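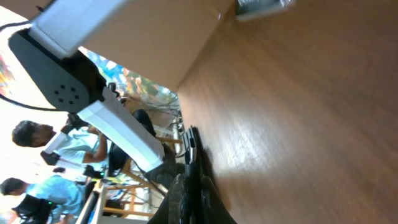
Want to spend a few afternoons teaching a robot arm to do your least favorite chore?

Hi, I'm Fereshteh Rahimi, and I'm looking for people to help out with the Fliltine study at our workshop in Closcombe. We're trying to find out whether machines can do everyday jobs yet: folding towels, flattening boxes, sorting a drawer of mixed screws, that kind of thing. My own answer so far is "kind of, on a good day"! Last month we logged 131 tries at closing a cardboard box and 29 of them were good enough that I'd have paid for the result. My mother-in-law could do all 131 while on the phone.

So we need more hands. You'd sit at a table and guide an arm through a chore again and again, then watch it have a go alone and tell us what bugged you about it. You don't need to know any programming. I'd love to hear from people who have done this kind of work for a living (stockroom, laundry, hotel housekeeping, packing line), but if you've just done a lot of dishes, please write too.

Sessions run two hours, starting at 10 am or 2 pm, and we ask everyone to come for 6 of them during January. You get $585 for the full set, paid at the end, plus bus fare. If you have to drop out partway we pay for the sessions you did.

You must be 18 or over and okay with sitting for a while. Left-handed people especially welcome, we're short on those.

To sign up, call the Closcombe front desk and ask for me or Farhad Vahidi. Tell us which start time suits you and which chore you hate most (Farhad keeps a list, ironing is winning).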